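Thu 7 September – bench notebook, Esside room

White table, the one with the tape patch. Spent the first hour deciding what to do about it.
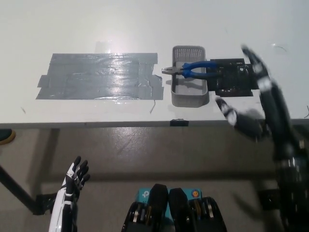

Chepkoech Mollel thinks the patch should come up altogether and the top be done again with one wide sheet, and she would like it noted that she thought so in June.

Noted. My objection is the glue. Duct tape that has been down all summer leaves a film that collects every wire clipping in the building, and I have met that film before, on the Owino table. So for now the overlapping strips stay, wrinkles and all. I'll trim the ragged ends and press the bubbles flat with the back of a spoon – our finest instrument.

Other business:

Gray basket is for hand tools. In it, please. Blue-handled pliers were lying across the top of it, half over the black board, and that is 209 on the Himano list, the one we can't replace before Breltico reopens.

Curl of thin wire by the corner of the tape: bin. Swept the concrete too, which looks the same as before – streaky.

Solvent for the glue is over 600 a can from Breltico. Asked for a smaller can. Chepkoech has offered a hair dryer. Trying it on the left end first, tomorrow after lunch.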